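Desk-tidying study: frequently asked questions

Last updated in June. Questions go to Nesma Abdel Rahman at the El Khatib lab, who wrote most of the answers and is not responsible for the tone of the rest.

We get a fair amount of mail about the desk-tidying work, some of it from people who have read the Skemedeo summary and come away thinking the problem is solved. It isn't. The answers below try to say what was measured, what wasn't, and where we think the claims run ahead of the evidence.
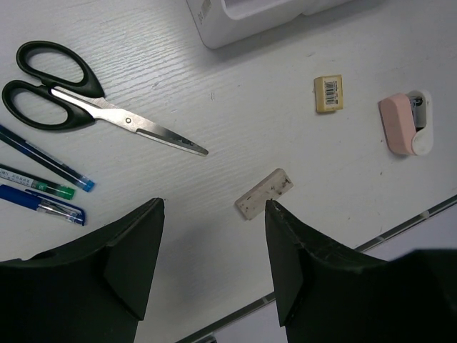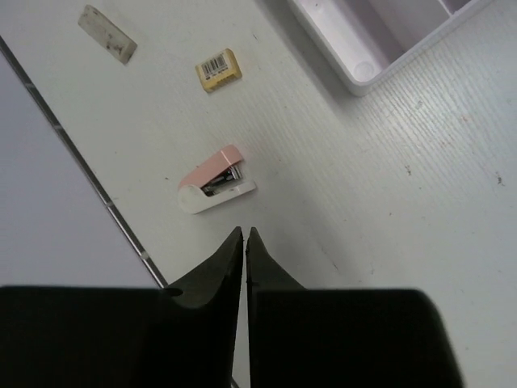
Erasers, a stapler and a white desk, from the wrist camera.

What was the study supposed to find out?

Whether a policy trained only on wrist-camera pictures could put small office items away as well as one that also gets an overhead view. The method we were testing is called Cuvex. Its authors' claim was that a second camera adds little once you have enough demonstrations. We thought that was worth checking, mainly because the desks in the original demo videos were so clean.

What is Cuvex, in plain terms?

It is a way of training the arm from recorded human demonstrations. A person drives the arm by hand controls, the pictures and joint positions are saved, and a network learns to predict the next short stretch of movement. Cuvex differs from the usual recipe in one place: before predicting a movement, it first picks a point in the wrist picture that it intends to go to. Everything after that is conditioned on the point.

There is a habit in write-ups of calling this point "attention" or, worse, "intent". We call it the target point. It is a pair of coordinates.

How many demonstrations did you use?

400, recorded by 3 operators. The operators have noticeably different styles. One of them approaches everything from the same side and pauses before closing. You can see that pause in the trained policy as well, which is charming until you are paying for the time.

What counts as a success?

The item has to end up inside the tray, released, with the arm clear of it. An item balanced on the rim is a failure. An item that gets there after being pushed along the desk is a failure too, and this is where we part company with the original paper, which counted it. We scored pushes separately and kept the recordings so that anyone who disagrees can rescore them.

So does it work?

On a plain desk with one item out, yes, well enough that we stopped finding it interesting. With several items out, it depends very much on which ones and how they are lying. Block-shaped erasers are easy. A stapler on its side is harder, as its shape gives the fingers several plausible places to close and only a couple of good ones. Pens lying side by side are bad, and scissors are worse.

We have been asked to boil this down to a single percentage. We would prefer not to. An average over easy and hard items mostly tells you how many easy ones the authors chose to put out, and you can get almost any figure you like by changing the mix.

Does the second camera matter, then?

For the erasers, we could not find a difference we would defend. For the pens, the overhead view helped. For the scissors, neither version was good enough for the comparison to mean much.

That is a weaker result than either side wanted. The Cuvex claim holds for the items it was originally shown on. We don't think it has been shown to hold in general, and our own numbers are too thin to say that it fails in general either.

Why would a wrist camera have trouble at all? It's right there.

Being close is part of the difficulty. The fingers take up a good share of the view, and as the gripper comes down they can cover the very thing it is meant to pick up. A long item can also run out of the picture before you get to it, so the policy sees one end and has to guess at the rest. With an eraser there isn't much to guess.

Shadows and scuffs come into it too. A policy trained on these pictures knows what its own fingers look like, down to the wear. When we fitted a new pair of fingers midway through, performance dropped, and it came back after retraining on a small amount of fresh material. We had not planned that test and would not put much weight on it, but anyone swapping parts should be aware.

Why didn't you clean the desk?

We did, to begin with. Then we stopped, on purpose. Real desks have eraser crumbs, specks and smudges on them, and a result that depends on a wiped surface isn't much use to anybody. The early target points did sometimes land on marks instead of objects. Leaving the surface as it was during recording made this rarer, though we never got rid of it.

For the same reason we kept used erasers in the set alongside cleaner ones. An off-white eraser on a white desk is a low-contrast object, and the grubby patches are often what gives it away. We suspect a brand new one would do worse. We haven't tested that properly, so please don't quote it as a finding.

How were the items laid out?

By hand, by whichever operator was on shift, with the instruction to avoid tidy rows. People are poor at being random. Looking back through the recordings, operators tended to leave a comfortable amount of space around the things they knew were awkward. That makes our test easier than a real desk, and we'd count it as the most serious flaw in the study.

A better approach would be to have the layouts generated by a script and reproduced on the desk from a printed sheet. We have started doing this. It is slow and everyone complains about it.

Which arm and gripper did you use?

An Elteo arm with a two-finger parallel gripper and dark fingers. We have no opinion on whether it is the best choice. It was in the lab. The fingers suit block-shaped things and are clumsy with thin ones, so some share of what we report as the method failing on pens may simply be the fingers failing on pens. We can't cleanly separate the two. A person driving the same gripper also misses pens, only less often.

That human comparison should be in every paper of this kind, in our view. If the operator can't do it reliably with the same hardware, blaming the network is unfair, and so is praising it for getting close.

How many test runs were there?

10 for each item in each camera condition, repeated over 3 layouts. It is a small number. With ten runs, the gap between six successes and eight can easily be luck, and we have tried to write the results up with that in mind. If you see a chart of our results with no error bars on it, it didn't come from us.

Did you choose the best training checkpoint?

No. We fixed the stopping point before testing and used whatever came out. It is common to test several checkpoints on the real robot and report the best, and it is also a fine way to fool yourself. The final checkpoint was probably not our strongest one. We can live with that.

The Skemedeo summary says the robot "understands clutter". Do you agree?

No. The sentence was not in anything we sent them. The policy moves to a point and closes. When two items are touching, it frequently picks a point between them, closes on both or on neither, and carries on to the tray just the same. We have recordings of it delivering nothing with great confidence. We sent a correction and the wording was softened, though the headline stayed.

Can it tell when it has missed?

Only sometimes. If the missed item is still in plain view it will often try again, which looks like good judgement. If the item has been knocked out of view, it tends to continue as though it were holding something. There is no grip sensing in this version. Adding some would be the first thing we'd try — well before a bigger network.

Would more data fix it?

Perhaps. People say so with a certainty we don't share. We trained on half of the demonstrations as a check, and the eraser results barely moved. The pen results did get worse with less data, so there may be something to gain there. What we can't tell from two points is where the curve goes next, and we would ask others to resist drawing it for us.

Is the data available?

The recordings and the scoring sheets, yes, on request. The operators agreed to their demonstrations being shared without names attached. Please tell us if you rescore anything, especially the pushes. We had two people score a portion of the runs separately and they disagreed more than we had hoped, nearly always over whether an item had been lifted or dragged.

Can we visit and see it running?

Tuesday afternoons are usually possible if you write first. Please don't expect a polished demonstration. You will see the arm go through whatever layout is next on the sheet, and there is a good chance you'll see it fail. Visitors are welcome to bring one small item from their own desk, and we'll put it out. These runs are not counted in the results.

Should we buy a system based on this?

Not on the strength of our study. If a supplier offers you one, ask what counted as a success, who laid out the items, how many runs there were, and whether the fingers on the robot in the video were the same ones it was trained with. Then ask for an unedited recording of an hour's work. We have asked for such a recording ourselves, from two suppliers, and are still waiting for both.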